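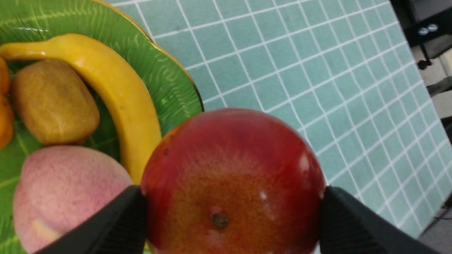

4.3 Setting the grip force

The Fludov two-finger gripper ships with a default closing force that suits boxes and bottles. Produce needs a lower setting. Complete section 4.2 (homing the fingers) before you start.

1. Turn the mode switch on the Stistine controller to TEACH.

2. Open the Grip page and select SOFT. The force field changes to 45.

3. Jog the arm until the fingers are on either side of the item. On round fruit such as a mango, close on the widest part. Keep the stem scar between the fingers and clear of the pads.

4. Press CLOSE. The fingers stop when the set force is reached.

5. Raise the arm slowly. If the item slips, lower it, open the fingers, and increase the force in single steps.

6. Press STORE. The value is saved under the current item name.

CAUTION: Do not store a SOFT value above 275. The controller accepts it, but the finger pads can mark the skin of ripe fruit.

Note: When fruit is packed closely, a fingertip may have to pass between the item and its neighbor. Reduce the approach speed for these picks.

4.4 Checking the rest position
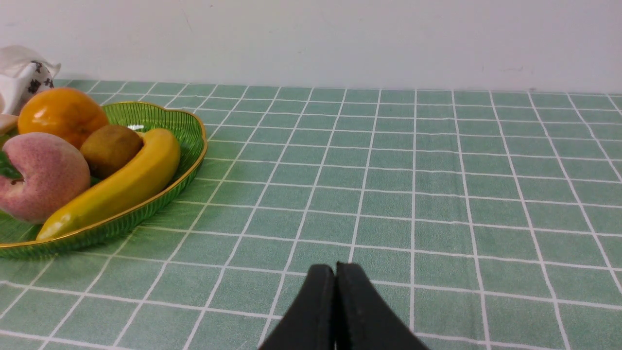
The rest position is the pose the arm returns to between picks, and the controller compares every pick against it. Send the arm there with HOME, then look through the wrist camera view on the Grip page. The fingers must be closed, with the seam between them vertical and at the bottom center of the view. A bowl may stand to one side, as long as there is clear tabletop next to it for placing items.

1. If the seam is off center, loosen the camera bracket, turn it until the seam lines up, and retighten.

2. If the fingers show a gap, repeat section 4.2.

3. Press SET REST. The status line reads REST OK.

Note: Repeat this check after every 3000 cycles and whenever the finger pads are replaced. Record the result on the Gakport service sheet.

Revision notes: force table corrected by Lihua Hou, February. Step order in 4.3 changed at the request of Hongjun Yao.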